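Início > Sala de imprensa > Comunicados > Transmissão de potência

Cliston muda o nome às suas correias dentadas e pede desculpa pelo nome anterior

A nova linha Zellier substitui 506 referências de catálogo, algumas das quais eram a mesma correia

Brurnden, 2020-02-25

A Cliston, distribuidora de componentes de transmissão industrial, anuncia a entrada em catálogo da linha Zellier de correias dentadas em poliuretano, destinada a transportadores ligeiros, máquinas de embalar e mesas de corte. A linha está disponível para encomenda imediata nos balcões de Brurnden e, para quem prefere não ouvir a nossa música de espera, também por correio electrónico.

Os clientes mais antigos recordarão que as correias dentadas da Cliston eram identificadas por um código de catorze caracteres, em que o nono indicava a cor do cordonel e o décimo primeiro não indicava coisa nenhuma. Tinha sido reservado para uma utilização futura por um colega que entretanto se reformou e que, contactado para o efeito, também não se lembra de qual era.

O código desapareceu. Uma correia Zellier passa a ser designada pelo passo, pela largura e pelo comprimento, por esta ordem e em milímetros. A equipa de produto lamenta que a ideia tenha exigido 3 anos de reuniões.

"Havia clientes que nos telefonavam com a correia partida na mão e nos liam o código em voz alta, como quem dita uma apólice", afirma Ifeoma Omoregie, directora comercial da Cliston. "Do lado de cá, alguém escrevia tudo, desligava e ia medir uma igual à prateleira. Achámos que se podia saltar uma etapa."

O que muda no catálogo

As 506 referências anteriores foram reduzidas a 80. A diferença não corresponde a artigos descontinuados. Corresponde, na sua larga maioria, a correias idênticas que tinham sido registadas de novo sempre que mudava a embalagem, o fornecedor da etiqueta ou o responsável pelo registo. Uma tabela de equivalências acompanha o novo catálogo e deverá ser consultada antes de qualquer reclamação sobre o desaparecimento de uma correia de estimação.

Todas as medidas são fornecidas em versão aberta, a metro, ou soldada sem fim. O cordonel é de aço na versão corrente e de aramida por encomenda. O revestimento de tecido no dente, que reduz o ruído, continua a ser opcional. A Cliston recomenda-o a quem trabalha ao lado da máquina e não tem opinião formada quanto aos restantes casos.

As polias do catálogo anterior mantêm-se compatíveis com todas as correias Zellier do mesmo passo. Convém sublinhar este ponto, pois em Janeiro circulou entre revendedores a notícia contrária, com tal convicção que dois dos nossos próprios vendedores a repetiram. Ambos foram esclarecidos.

Ensaios

Antes do lançamento, a linha foi montada nas instalações da Ezeani, empresa de acabamento de têxteis-lar e cliente da Cliston, em transportadores que funcionam em dois turnos. O ensaio foi acompanhado por Ese Nnaji, responsável pela manutenção, que pediu para rever a sua citação e a devolveu mais curta.

"Montaram-se, esticaram-se e andam", declara Ese Nnaji. 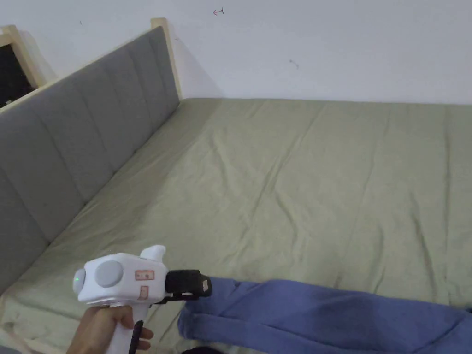
A Cliston agradece a franqueza e acrescenta, por sua conta, que a tensão de montagem deve ser verificada com medidor e não com o polegar. O método do polegar tem defensores em todas as oficinas do país, e o departamento técnico já desistiu de os convencer por escrito. Quem quiser discutir o assunto pessoalmente pode inscrever-se nas sessões de formação em Brurnden, que incluem café.

Preços e encomendas

Os preços da tabela anterior mantêm-se para as medidas equivalentes. As encomendas a metro saem do armazém em 5 dias úteis; as correias soldadas em medida especial são orçamentadas caso a caso. Os códigos antigos continuam a ser aceites ao balcão até ao fim do ano, desde que o cliente os traga escritos.

As devoluções de correias cortadas à medida não são aceites, incluindo as que foram cortadas à medida errada pelo próprio.

Sobre a Cliston

A Cliston distribui correias, polias, correntes e rolamentos a oficinas, fabricantes de máquinas e equipas de manutenção. Tem sede e armazém em Brurnden.

Contacto para a imprensa: Ifeoma Omoregie, direcção comercial. Pedidos de catálogo em papel devem ser dirigidos ao balcão, enquanto houver papel.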